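Robot Learning, Unit 7
Handout: Learning to place objects from wrist-camera demonstrations
Posted Mar 8, 2022

Reading for this unit: the Hodell report, sections 2 through 5. Skip the appendix on calibration unless you plan to use it for your project.

1. Where we left off

In Unit 6 we trained a policy by behavior cloning. The policy takes an observation and returns an action, and we fit it to pairs recorded while a person drives the arm. The loss is the plain squared error between the recorded action and the predicted one. We saw that this works well on states close to the training data and gets worse quickly once the arm drifts away from them.

The drift problem has a simple cause. A small error at one step puts the arm in a state slightly different from anything in the data. The next prediction is a little worse, and so on. Over a long task the errors add up, and in the worst case they grow with the square of the number of steps. Go back to the derivation in Unit 6 if that bound is not clear to you. It will be on the problem set.

This unit covers one way to reduce drift without collecting corrections from an expert: predict short sequences of actions, and describe those actions relative to the current gripper pose.

2. The task

The Hodell study uses tabletop tidying. Toy food goes into a basket, plates go into a rack, and bowls get stacked. A single arm with a two-finger gripper does all of it. Objects start in different places from one episode to the next, and the basket and the rack are also moved between episodes, so the policy can't memorize a fixed target position.

The only image input is the wrist camera. There is no overhead view. The policy also receives the gripper opening and the last two wrist poses.
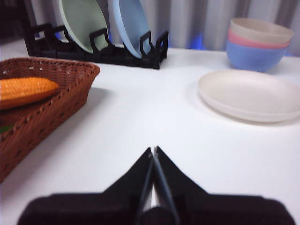
Figure 1. Wrist-camera view over the table, fingers nearly closed, nothing held. Basket at left, dish rack at the back, nested bowls and a plate at right.

Two points about this kind of view matter for the method.

First, the gripper stays in the same part of the image while everything else moves. In Figure 1 the fingers and the gripper body cover a good part of the lower half. The network can read the finger position directly from the pixels, and the offset between the fingertips and an object has a fairly direct relation to the motion needed.

Second, the view is partial. In Figure 1 the basket, the bowls and both of the plates in the rack run past the border. A policy that looks at one image at a time forgets whatever has left the view. This is the reason for the two past poses in the input, although two is a short history and we will come back to that in section 6.

3. Relative actions

Let T(t) be the pose of the gripper in the base frame at time t, written as a 4 x 4 matrix. An absolute action is the target pose T(t+k) itself. A relative action is

A(t,k) = inverse of T(t), times T(t+k)

so it is the target pose as seen from the current gripper. If you pick up the whole table and the arm base stays where it is, the absolute actions all change. The relative actions for reaching a given object from a given approach stay the same, as long as the arm can still reach.

Note that each action in a predicted sequence is relative to T(t), the pose when the image was taken. It is not relative to the previous action in the sequence. Chaining one step to the next would bring back the error buildup we are trying to avoid.

4. Action sequences

The policy outputs a sequence of future poses, and the controller runs only the first part of it before taking a new image and predicting again. Call the predicted length H and the executed length E, with E smaller than H.

Large E: fewer decisions per episode, so fewer chances for errors to add up. The arm is slow to react if an object slips or rolls.

Small E: quick reaction, but neighboring predictions may disagree. If the data contain two good ways to reach a plate, the policy can switch between them and stall halfway.

Choosing E is a trade between these two, and the right value depends on the task. Stacking bowls tolerates a larger E than placing a plate between two dividers.

5. Results

The training set has 792 demonstrations. Evaluation used 80 episodes per method, with starting layouts matched across methods. An episode counts as a success only if every object ends up where it belongs and nothing has been knocked off the table.

Of the full method's 80 episodes, most of the failures came at the rack. The typical one is a plate lowered onto the top of a divider. Near the end of that motion the held plate hides the slot from the wrist camera, and the policy is working from poses alone.

The authors repeated training on a subset of 473 demonstrations. Basket placements held up well. Rack placements fell off clearly — the tolerance is tighter and the smaller set has fewer rack positions in it.

Absolute actions did poorly in every condition where the rack was moved. With the rack held fixed the gap was small. Keep this in mind when you read papers that test in one layout only.

6. Open points

History length. Longer history should help with objects that leave the view, but in cloning it often hurts. The network learns to copy the recent motion and pays less attention to the image.

Scoring. A strict all-or-nothing score hides partial progress. The Celmont benchmark gives credit per object, and the ranking of methods is not always the same under the two rules.

Transfer. The Warnora group tried the same recipe on a different arm with its own camera mount and had to collect new data. Relative actions remove the dependence on the base position. They do nothing about a change in camera angle.

7. Problems

7.1 Show that A(t,k) does not change when the same rigid transform is applied on the left to both T(t) and T(t+k).

7.2 Suppose the pose reading at time t has a fixed translation error d in the gripper frame. Work out the effect on A(t,k) when both poses carry the error. When does it cancel?

7.3 Using the course data, train with E = 1 and with E equal to half of H. Plot the distance between overlapping predictions over one episode for each. Hand in the plots and one paragraph.

7.4 A student reports 95 percent success with absolute actions on a fixed layout. List two tests you would ask for before accepting that the policy uses the image at all.

The data loader for 7.3 is in the Manalastas folder on the course drive. Use the version from July or later. The older one stores rotations in a different order.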